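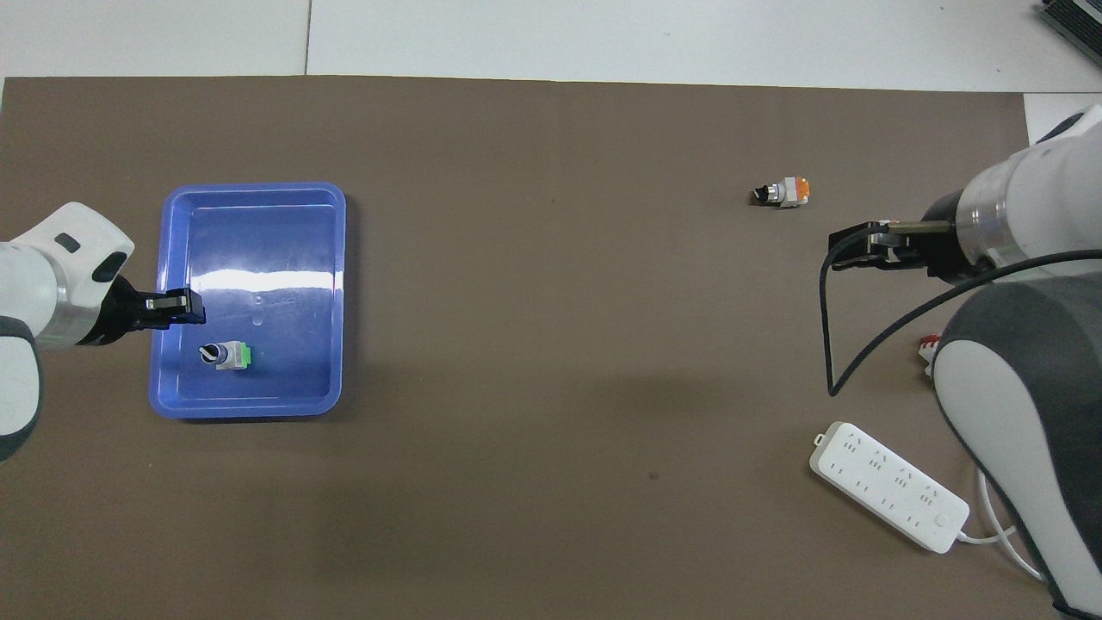

Ticket 293 – Audio drops out for guests on the Ellier walking tour
Status: open, waiting on venue
Opened by: Hadi Saab
Product: Clakia guide app, live tour mode

First entry

Hi all, me again. We run a live tour of the old harbor district in Ellier twice a week, one guide on foot with a phone and a headset, guests at home watching on their laptops. Last tour we had 33 guests signed in and the sound went for nearly everybody at the fish market stop. Picture was fine! They could see Ignacio waving his arms at the sundial and heard nothing at all until he got to the bridge.

What I've tried so far:
Restarted the app on the guide phone (no change)
Swapped the headset for the spare (no change)
Asked guests to refresh the page, which got sound back for two people and kicked another one out completely
Looked for a mute setting I might have bumped, didn't find one

I have the newest version of the app as far as I can tell. The chat window was full of question marks so I ended up typing the commentary myself, and I'm not much of a typist.

Second entry

Support asked me for the session log so I dug it out. There's a line that says "audio route changed" right before the sound goes, and the same line again when it comes back. Error code 227 both times. I looked for that code in the help pages and the only mention is under Bluetooth pairing, but our headset has a wire, so I skipped that page at first. Probably shouldn't have.

I also asked Ignacio Herrero (he's the guide) whether he did anything different at the market. He said no, then called me back an hour later to say he'd had his own earbuds in his jacket pocket the whole time. In their case, but the lid doesn't close right.

Third entry

OK so this looked like the answer. We did a dry run on Sun 11 November, no guests, just me at home on the laptop and Ignacio walking the route.

Earbuds left at the office: sound good all the way from the ferry steps to the market, then gone again. Ugh.
Bluetooth switched off on the phone: exactly the same.
Phone in airplane mode with the venue Wi-Fi back on: sound good past the market and up to the bridge, but the picture froze for 30 seconds by the bakery.

So the earbuds may be part of it but they aren't all of it. The drop is always within a few steps of the market entrance. There's an audio guide box mounted there, from Brondska I think, that visitors can rent a handset for. It went in back in June, and I went through my old notes and we had no complaints before that. I can't prove a thing, I'm just putting it here.

Fourth entry

Ruddock, who host the stream for us, say their end shows the audio track arriving but silent, so it's going quiet on the phone before it ever gets to them. That at least saves me bugging the guests about their speakers.

Questions for support, whenever someone has a minute:
Can I lock the app to the wired headset so it stops hunting for something else?
Does code 227 mean anything besides Bluetooth?
Is there a way to warn the guide when the sound goes? Ignacio had no idea until I called him – and he missed the first call.

For the next tour we're going to skip the market and go up the back lane, and I've told the guests there's a small route change. I've emailed the market office about switching the box off for ten minutes so we can test with and without. No reply yet. Please keep this one open.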